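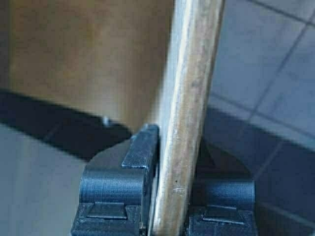
Endang Wibisono disagreed with this in comments on our first draft: a studio's earlier hit tells fans what the jokes will be like, and fans judge the jokes long before they judge the story. Fair point. We had treated studio choice as a business signal only, money and release slot, and the forum threads don't really support that. So this section goes back over the Zaltport material with tone in mind.

7.2 Studio choice and the mascot problem

Short recap. Zaltport is a platform game with a nearly silent lead, Canus, a dog in a miner's helmet. Film rights were held by the publisher, Paulauskas, and passed to the animation studio Arthorpe after a long quiet period. Two announcements matter here. The first said only that an animated film was being looked into. No studio, no writer, no voice cast. The second named Arthorpe and gave a reason, which was that the people at Paulauskas liked the side characters in Arthorpe's earlier comedy and wanted Canus to be liked in the same way.

The reason did more damage than the name. Threads after the first announcement are mostly wish lists (who should voice Canus, whether Canus should have a voice at all, which levels to use). After the second one the wish lists nearly vanish. Posters start arguing about the comedy instead. Many had not seen it. They had seen the lunch boxes.

We call this borrowed tone. A film with no footage gets its tone from whatever the studio did last, and a mascot with little personality on the page takes on more of it than a character with a lot of dialog. Canus is close to the extreme case. Mitiku Shiferaw makes a related argument for puppets and silent leads, though there the borrowing runs through the performer and not the company.

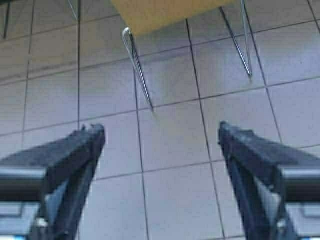

Figure 2. Gripper fingers and chair, tiled floor.

Coding was done by hand in 2 passes. Posts marked "tone" if they mentioned humor, pacing, music or age of audience; marked "fidelity" if they mentioned level design, plot, costume or canon. Some got both. Posts that were only a joke were kept in, and this turned out to matter, as a joke about side characters is very often a complaint about tone with the serious part left off. Disagreements between coders were mostly over music. We let music count as tone throughout, even where the poster clearly wanted the original themes and nothing else. Not ideal. A finer scheme would split it.

Fidelity complaints are steady across the whole period. They don't seem to care who makes the film. Tone complaints jump with the second announcment and then sink slowly, with a small bump in September when Arthorpe put out a teaser poster showing Canus from behind.

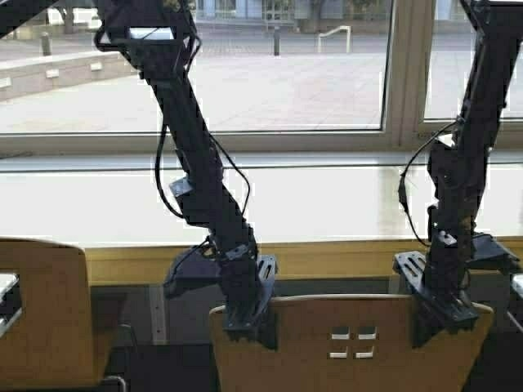

The bump is worth a closer look, as the poster has no joke on it at all. Plain background, helmet, tail. Posters still read it as a comedy image, and several supplied the punchline themselves. One thread of 7 replies is nothing but invented captions in the style of the earlier film. By that point the borrowed tone no longer needs anything from the studio to keep going, the audience supplies it.

Limits. We only have English-language threads, and the Paulauskas forum removes posts without leaving a marker, so the angriest material is probably missing. We also can't seperate people who dislike Arthorpe from people who dislike any adaptation of Zaltport. Wibisono suggests following user names back to before the rights were sold, which would help, but most accounts are too new.

The comparison with the live-action proposal, which never got a studio, is taken up in the next section.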